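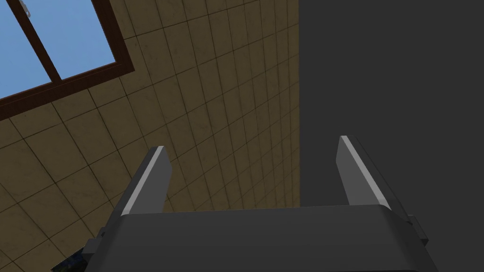
July, by Areeba Qureshi

I've read the Flilano write-up twice now and I still don't buy the headline number. They say 3000 simulated examples did the job of months on real hardware. Maybe. When Parveen Naqvi and I went through our own batch, 135 of them never had anything between the fingers at any point, and all of them were marked as good grasps. The script only checked that the gripper had closed.

So what is the model learning from those? To shut its hand and look pleased, I suppose.

We've thrown them out and are redoing 20 by hand each afternoon — slow, dull work. Parveen thinks the bigger pile would have evened itself out. I'd want to see that on a real arm before I believed it, and Flilano only tried theirs 10 times.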